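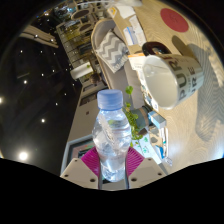

About Wikent

We are a small home and office clearing company in Padport. People call us when they can no longer eat at the table, or when the good armchair has become a place to put mail. We come over, we sit down, and we work through it with you at whatever speed you can stand.

If you found us by searching for professional organizers, you have probably read a few pages like this one already. They tend to promise calm. We don't know how anyone can promise that. A clear table is a clear table, and you may still be worried about your taxes when you sit down at it.

Where we came from

Lucienne Jacquet started Wikent after several years of selling closet systems for a firm she is too polite to name. The systems cost $3,000 and up. She went back to see some of her old customers and found plenty of them had the same piles as before, only now the piles had dividers between them. She has been suspicious of dividers ever since, and of matching jars, and of any basket bought before the tidying starts.

Arwel Foulkes came on next. He had run the Mallet Street thrift store and had strong views about what people donate when they are in a hurry (single shoes, mainly, and lids). Luminița Crăciun does our office jobs and keeps the schedule. Trinidad Dimaculangan joined last June and handles paper, a job the rest of us are glad to hand over.

How we look at a table

Take an ordinary tabletop on an ordinary day. There's a bottle of water on the go, a mug big enough for soup, a plant, a few cards, and a stack of papers at the edge that somebody means to get to. A magazine would take all of it away except the plant. We think that's silly. People drink water. They like their big mug. Tidy it out of sight in the morning and it will be back by lunch.

So we start with what moves and what doesn't. The mug moves and so does the bottle, and things that move look after themselves more or less. The stack of papers doesn't. Small boxes don't either, and in our experience a box that sits on a table for a week has become furniture. We ask what is in it. If you have to open it to tell us, that's where we begin.

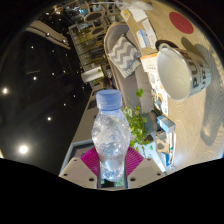 Bottle with the pale blue cap, big mug, and boxes farther along the table.

Coasters are a sore point in the office. Lucienne thinks one coaster left out means you have a spot for your cup and will use it. Arwel says he has yet to see a coaster with a cup on it. You can ask either of them, but leave some time.

Shelves we usually leave for a second visit. A full shelf is often fine, even when it looks busy, as long as you can reach what you want without taking down something else first. We have talked quite a few people out of clearing shelves that didn't bother them. Usually they had seen a picture of someone else's.

What we don't do

We don't sell storage. We don't take a cut from anyone who does, and when the Lundholm catalog comes in the mail it goes straight into recycling.

We don't throw anything out without a yes from the person it belongs to. A yes from a husband, a sister or an office manager doesn't count.

We don't do before and after photos. You can make any room look bad by turning off a lamp.

We don't have a method with a name. There was talk of one. Sylvain Gaillard, who built this website, drew up a circle with arrows on it, and it looked very nice, and none of us could say what the arrows were for.

Does it last?

Sometimes. We called back 987 past customers and asked whether the place we cleared was still clear. A good many said yes, some said mostly, and some changed the subject. We don't publish a success rate, as people tend to be kind on the phone and we couldn't see their tables. When another company gives you a percentage, ask them who did the looking.

What seems to help is small. Open mail standing up. Finish the water and take the bottle with you when you leave the room. Keep cushions on chairs and papers off them. You knew all this before you got here, and if you can do it alone, save your money.

Prices and booking

A first visit is 2 hours and we charge the same for it whether we carry out ten bags or none. After that it's by the hour. Office jobs are priced after Luminița has walked through. We cover Padport and the towns along the river road.

Call in the morning if you can. In the afternoon we're out on jobs and the phone is generally under something.

Page last updated April 14, 2026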